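4. Long throws, short throws and the ones in between

4.1 What I ended up counting

I started this part of the study wanting to write about long throws and nothing else. Everyone I know who watches football below the professional level has an opinion on the long throw (usually a loud one), and I figured that if I coded enough of them I could at least say whether the opinions hold up. Then I got into the match videos and found I was spending most of my evenings on the other kind, the little five-yard throw back to a fullback that goes wrong and leaves the whole team facing its own goal. So the section grew.

The sample is 98 league matches involving three clubs: Narnby, Gulleck and Vodthorpe. All three play in the same division, all three film their home games from a raised position near the halfway line, and all three were willing to hand the files over, for which I'm very grateful! I coded throws in match order from the start of the season and stopped when I got to 3000. That's a tidy number and I know it's a slightly silly place to stop, but I had to stop somewhere, and the pattern hadn't moved for weeks by then.

A throw went into the "long" pile if it was taken in the attacking third and aimed at the penalty area, whether or not it got there. That last bit matters. Earlier drafts of my sheet only counted throws that landed in the box, and of course that makes the long throw look terrific, because you're quietly dropping all the ones that were headed away at the near edge or sailed out for a goal kick. With the wider rule I had 341 long throws. The rest I split by direction (forward, square, back) and by whether the receiving player was marked when the ball left the thrower's hands.

Marked is a slippery word. I used "an opponent close enough to touch the receiver with an outstretched arm," which sounds precise until you try it on a wet night with the camera zoomed out. Kumaresan Gounder coded a second set of throws for me without seeing my sheet, and where we disagreed it was nearly always over this. We talked those cases through on the phone and kept his call more often than mine. He used to play fullback and he sees pressure sooner than I do.

4.2 The long throw

Of the 341 long throws, seven ended with a goal before the defending side had cleared the ball out of its own third. I've had two quite different reactions when I tell people this. Supporters tend to think it's low. Coaches tend to think it's decent, and a couple asked me how that compares with corners, which I can't answer from this sample because I didn't code corners (yes, I wish I had).

What surprised me more was how much the three clubs differed in what they did after the first header. Gulleck left two players on the edge of the box every single time, one central and one toward the thrower's side, and they picked up a lot of loose balls. Narnby sent everyone forward and kept a lone center back at home. When it worked it looked like a riot, and when it didn't they were running sixty yards back toward their own goal with the crowd groaning at them. Vodthorpe hardly bothered with the long throw at all until their winger got hurt, and then a substitute with a very big arm came into the side and suddenly it was all they did from either touchline.

I'd be careful about reading too much into the Vodthorpe change. A team that loses its best dribbler is going to look for chances some other way, and I can't separate the throw from everything else that was different about them in that stretch. Their manager told me he didn't plan it. He said the substitute just started walking over to take them and nobody told him to stop.

There's also the matter of time. A long throw takes an age. The center backs have to jog up, somebody finds a towel, the thrower wipes the ball and wipes it again, and the referee has a word with the two players holding each other by the shirt. I timed the gap between the ball going out and the ball coming back in, and long throws took far longer than any other kind at all three clubs. Teams who were ahead took longer still. I don't think any reader of this paper will fall off a chair at that, but it does mean that the long throw does two jobs and my goal count only measures one of them.

4.3 The short throw back

Now for the part I didn't expect to write. Throws taken backward in a team's own half were by far the most common way to lose the ball cheaply. I mean lose it within two touches, in a spot where the opponent could run straight at the defense. It happened to good sides and bad sides. It happened more on the side of the field away from the bench, and I have a pet theory about that (fewer people shouting at you), though a pet theory is all it is.

The usual story goes like this. The ball goes out and the fullback picks it up. The midfielders come short, get followed, and drift off again. The fullback looks up the line and sees the striker with a defender on his back. By now people are yelling to get on with it, so the ball goes to the nearest center back, who has been standing still and now has a forward sprinting at him. He swings a foot at it. If he's lucky it goes out for another throw, thirty yards up, to the other team. If he's unlucky you get the sort of goal that gets replayed at the club dinner.

When the receiver was moving as the throw was taken, in any direction at all, the team kept the ball much more often. I know this sounds like something off a poster in a changing room. Still, I went in thinking the direction of the throw would matter most, and it came a clear second to whether the receiver had started running. Being marked came third. I checked this club by club and the order was the same for each.

Figure 2, back in section 3, shows how the field was divided for this. The zones come from the Gunnlaugsson sheet, a coding form that has been passed around among analysts at this level for years in one version or another. I kept its zones and threw out its outcome codes, which lump "kept" and "won a foul" together. For throws that's a real problem: winning a foul from a throw in your own half is a very good result, and simply keeping the ball under pressure is a much smaller one.

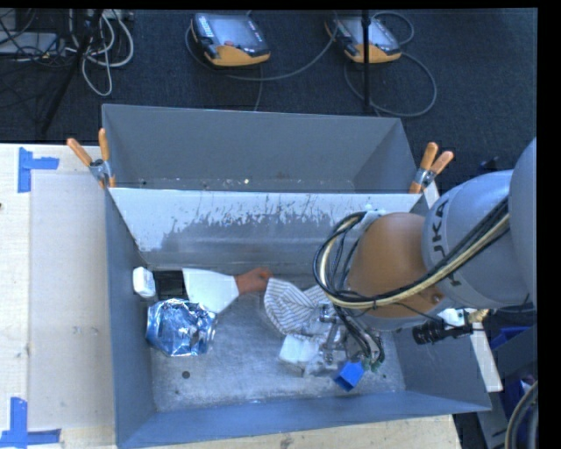
Figure 3. A gray robot arm with a metallic gripper, reaching down into a large gray bin.

4.4 Quick throws

I should say something about the quick throw, meaning one taken by whoever reached the ball first, before either side had settled. There weren't many. Most clubs at this level don't have ball kids for every game, and when the ball goes over the fence or under the stand roller it takes as long as it takes. Gulleck's ground has a hedge down one side and I've watched more footage of people searching that hedge than I care to admit.

Where quick throws did happen they went well. The defending side was usually still turning around, and the thrower could find somebody in space with a plain two-handed lob. The trouble is that I can't tell you quick throws are better in general. Players take them when they spot that something is on. If you told a team to take every throw quickly, they'd be taking plenty where nothing was on, and I'd expect the success rate to drop like a stone. I'd love to see a club try it for a month anyway.

The assigned thrower seems to be part of the problem here. At Narnby the right back took all the throws on the right and the left back took all of them on the left, even when a winger was standing on the line with the ball in his hands. More than once the winger put the ball down on the grass and walked away so the fullback could come and get it. I asked their coach and he said it was so everyone knew their job. Fair enough, though I did notice that in September, with both regular fullbacks missing for a Sunday fixture, whoever was nearest took them and the team looked livelier for it. One match is one match and I haven't built anything on it.

4.5 Things I'd do differently

The cameras follow the ball, so I often missed what the receiver was doing just before the throw. A wide fixed view of the whole field would have settled half of my arguments with Kumaresan. I also didn't record the score at the time of each throw until I was well into the season, and had to go back and fill it in from the match reports, a few of which disagree with the video about when goals went in. Where they disagreed I went with the video.

I didn't code foul throws as their own group either. There were so few given that I lumped them in with lost balls, and I regret it a little, mostly for the reason that several throws I watched looked plainly illegal to me and were waved on. Someone with a good eye and a lot of patience could get a nice short paper out of that. The coded sheets for all three clubs can be had from me on request, with player names taken out, and the next section uses the same throws to look at who takes them late in games.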